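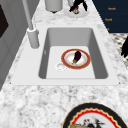
Can a robot do the dishes yet?

Parts of them, on a good day. Most arms I've worked with can pick up one thing they can see clearly and put it somewhere else. A full sink after dinner, with greasy forks under a pan, is still your job and mine.

4. Running your first sink task

By now you should have Clisow installed and the kitchen loading without errors (if it isn't, go back to section 2 and check your graphics driver, that's what got me). We're going to run one small chore from start to finish: take the eggplant off the plate in the sink and set it down on the countertop. It sounds silly and tiny! I spent most of April on it.

Before you start

You need the kitchen files, a trained policy (the starter one is fine) and some free disk space for the recordings. Close your other big programs. My laptop gets loud during this part and yours probably will too.

Steps

1. Open Clisow and pick Kitchen, then Sink, from the task list.

2. Wait for the still view to show up. The eggplant should be lying on the plate with the red-orange rim, on the floor of the basin, with its green stem end toward the lower left. If it's somewhere else, press Reset Layout.

3. Leave the other plate alone, the one at the lower right with the bird-like design and the wavy red border. It's on the counter and it isn't part of the task, but the policy will sometimes get interested in it. I've had it spend a whole run over there.

4. Type the instruction in the box. Keep it short. I use "put the eggplant on the counter". Chaimae El-Sayed, who tested this chapter for me, likes "move the purple vegetable out of the sink" and gets worse results with it, but she says that's how her family talks and I can't argue with that.

5. Set Tries to 40. You can go lower while you're poking around, but two or three runs tell you next to nothing.

6. Press Start and keep your hands off the view controls until the first run is over. Moving the view mid-run changes what the policy sees.

7. When all the runs are finished, open the Results tab and save the log with a name you'll recognize later. (I have a folder full of things called test_new_new. Learn from me.)

Note: A run counts as a pass only if the eggplant is resting on the countertop at the end. Balanced on the white rim of the sink is a fail, even though it looks so close that you'll want to give it the point.

Note: If the policy lifts the plate along with the eggplant, Clisow marks it as a fail too. Ro-un Seok and I went back and forth on this one. At home I'd be happy with it – the sink is empty, after all – but the instruction said eggplant.

Caution: Don't load a policy on a real arm just because it did well in the rendered kitchen. A real sink has water in it, and wet eggplant is slippery. Start at the slowest speed your arm allows, keep the stop button within reach, and use a plate you don't love.

Reading your results

The Results tab sorts the fails by type. The one I see most is Missed Grasp, where the gripper closes on air just beside the target. Next is Wrong Height. The basin floor sits well below the rim, so the arm has to reach down past the sides, and a policy trained mostly on flat tables tends to stop early. The faucet on the left can get in the way as well. If you see a lot of Contact fails, go to Settings, Start Pose, and move the arm's starting point farther to the right.

Try changing one thing at a time. Swap the instruction first, then the lighting, then the layout. If your score falls apart when the eggplant is turned a little, your policy has learned this one picture of a sink and very little about sinks, and I'd want to know that before trusting it near my own dishes.

So how far along are we? For a single object in plain view, I think machines are close to useful. For scrubbing, stacking and deciding what's still dirty, I'm keeping my dish gloves.

If a run freezes and the log shows error 323, the scene file didn't load all the way. Quit, reopen, and start again from step 1. The next section covers adding your own objects to the basin.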